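Building Services and Maintenance 2
Unit 4: Sanitary fixtures in small bathrooms
Handout, revised July 22, 2026

Read this before the Plidville site visit. Bring the Trellow fixture schedule and a tape measure.

4.1 Where the toilet goes

In most small bathrooms the position of the toilet is decided by the drain. Moving a pan in an existing building means opening the floor, and on a concrete slab the plumbing can cost more than every fixture in the room. Start the drawing from the soil pipe and work outwards.

Set-out is measured from the finished wall to the centre of the outlet. Students lose marks every year by measuring from the stud or the bare block. Tile and adhesive at Plidville add 17 mm, enough to stop a close-coupled suite from sitting properly.

Clear space in front of the pan matters for cleaning as well as for use. Check the door swing on the same drawing.

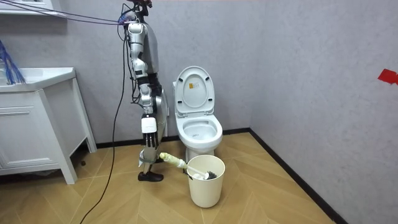 Bandara asked whether the clear space should be taken from the front of the seat or the front of the pan, as the two differ on some models. Take it from whichever projects further, and write on the drawing which one you used.

4.2 Water supply and cistern

Fit an isolating valve to every cistern, where a hand can reach it. Valves hidden behind a boxed-in panel are a common defect on the Rosoment flats list, and tenants there had to shut off the whole unit to change a washer.

A cistern that runs on after filling usually has a worn inlet washer or a float set too high. Water trickling into the pan points to the outlet seal. Put a few drops of food colouring in the cistern, leave it for 11 minutes without flushing, then look in the bowl.

4.3 Surfaces and cleaning

Harsh powders dull the glaze on vitreous china, and a dull glaze holds scale. Specify a mild cleaner and a nylon brush. Silicone around the base should be neutral cure. Leave a small gap in the bead at the back so that a leak under the pan shows itself on the floor. 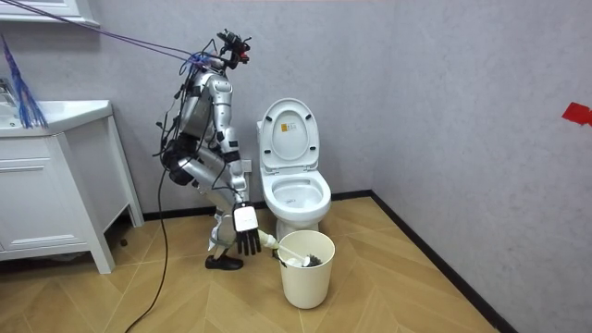

4.4 Exercise

Using the Trellow schedule, draw the Plidville ground floor bathroom in plan at 1:20. Show the set-out, the isolating valve, the door swing and the floor waste. The exercise is worth 40 marks. Drawings without a set-out dimension will be returned unmarked.

The next unit, on ventilation, has its test in December.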